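4.2 Adherence to the walking plan

Of the 200 adults who enrolled at the Joubert clinic, most told us at intake that they would walk every day. The step counters took a less generous view. The median daily count in week one was 2,478, a figure that includes the trip to the mailbox and, in one case we had to exclude, a dog wearing the device. Participants who walked with a partner logged more days than those who walked alone, though the gap closed by the second month.

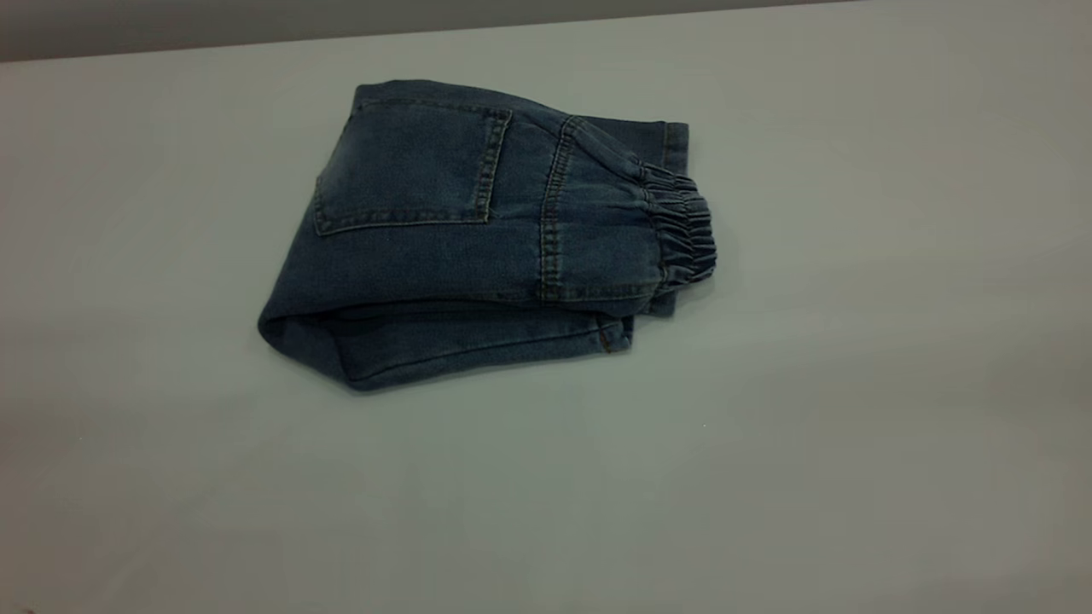
Figure 2. Folded jeans on a tabletop.

Reminder texts did less than we had hoped. Van Wyk and Gumede reported a modest gain from evening messages in their Dilodlow sample; ours produced mainly replies, a few of them polite. We coded the replies anyway — the scheme is in the appendix — and found that weather was blamed more often than work, including during two weeks when it did not rain.

Self-reported walking remained high throughout. We return to the distance between the diaries and the counters in Section 5.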